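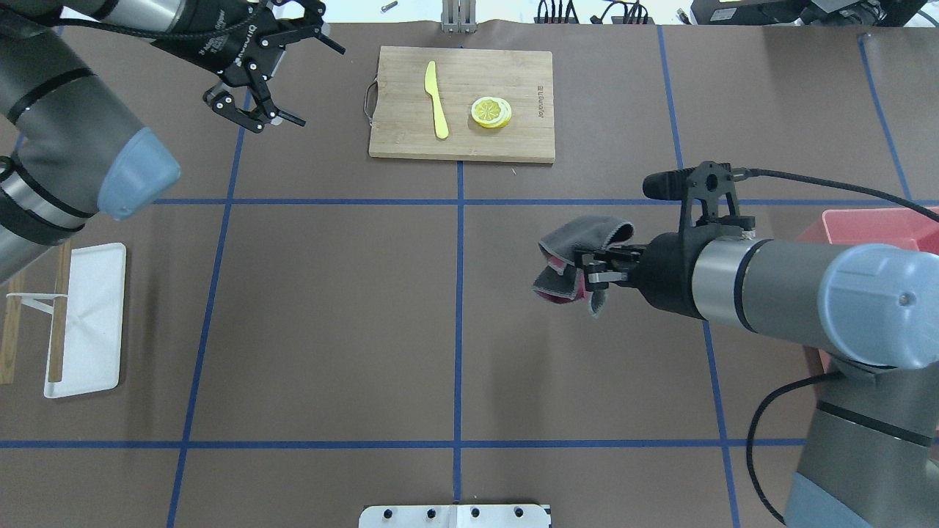

I promised a post about our robotics club before the summer ran out on me, so I'm finally sitting down with a big glass of iced tea to write it. Our team is called Skivarlow (it came out of a name generator and it stuck, please don't ask me what it means), and since last November we've been getting ready for the household tasks round of the Listudance student contest.

The task we picked is tidying up a kitchen table. I'll admit I argued for something flashier! I wanted to pour drinks. But I got outvoted, and by the second month I was very glad, as a towel and a cutting board had already given us more trouble than I'd thought possible.

We use cookies to remember your visit and see which posts people read. By staying on this blog you agree to this. Accept | Settings
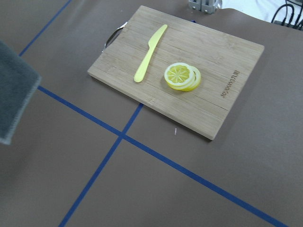
Page last changed: Tuesday, August 8, 2023

Our kitchen things are a bamboo cutting board with a wire handle, a yellow plastic knife, a few lemon slices that will never go bad, and a gray towel. I got fond of that knife. It's light and it's rounded, and if it goes flying you just pick it up and start over, which I did more times than I'd like to tell my parents.

The blue tape was the first thing we did, before we had a single line of code that worked. We spent a whole evening on our knees on chairs, leaning over the table with a tape roll, fussing over whether a line was straight. Some of them still aren't quite, and I've made my peace with it. What matters is that when you want to put the board back where it was, you can say "two squares over" and everybody knows what you mean, and when you look through the pictures later you can tell right away if something has wandered.

We have 302 practice runs saved now. I know that because the folder is on my laptop and my laptop complains about it. A good many of them are pretty boring to watch, and I've watched them all, mostly on the bus.
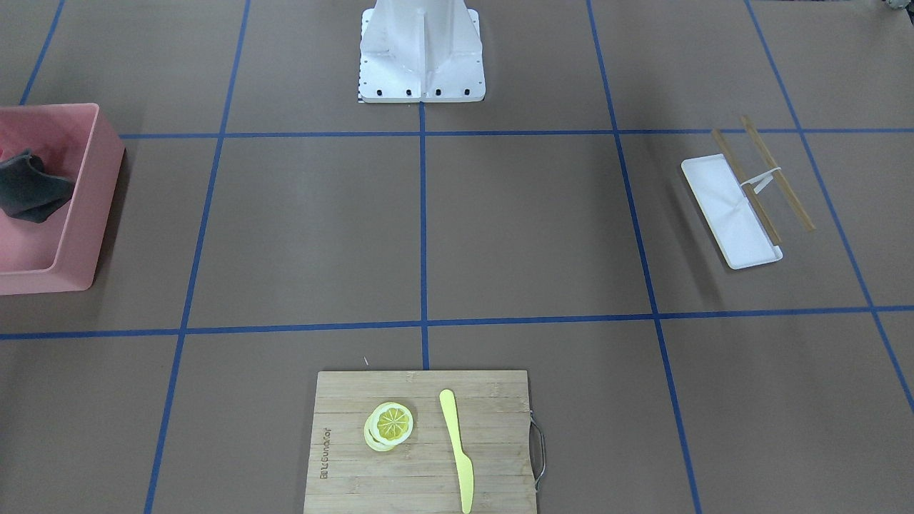 The chopsticks were my idea, by the way. They're the kind with a little clip joining them in the middle, like you'd give a kid who's learning, and I thought they'd make a nice hard object for later in the summer. They are hard, all right. Long thin things lying on a tray with a raised rim are a real headache, so for now we're leaving them for the end of the list and trying to get the towel right first.

And oh, the towel. A knife is the same shape every time you look at it, but a towel is a different animal every time you let go of it. We started out trying to write down exactly where to grab it, corner by corner, and that went on for weeks before we gave up on it and went for any edge we could get hold of. I think that was the best decision we made all year, and it came at the end of a long evening when we were all too tired to be clever. 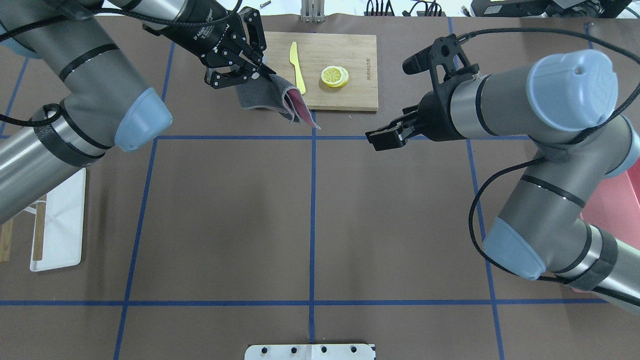
Getting two arms to share one table is the other big job. You want the one that isn't busy to stay out of the way, but close enough to help, and I've come to feel the same way about people in a small kitchen. Most of our planning code, which we named Fendau, is really just about whose turn it is. It's 40 pages if you print it, and I did print it once, because I read better on paper and I like to scribble in the margins.

The contest gives each team four tries, and I'd like us to use one of them on the full table with the chopsticks in, even if it goes badly. Not everyone agrees with me on that yet. We've got a meeting next week to talk it over, and I'm bringing brownies, so we'll see!

If you're a student around here and any of this sounds like fun, come and find us at the Taşdemir building in the evening. You don't need to know how to code. I barely did when I joined, and there's always tape to put down. I'll write again once we've settled what to do about those chopsticks.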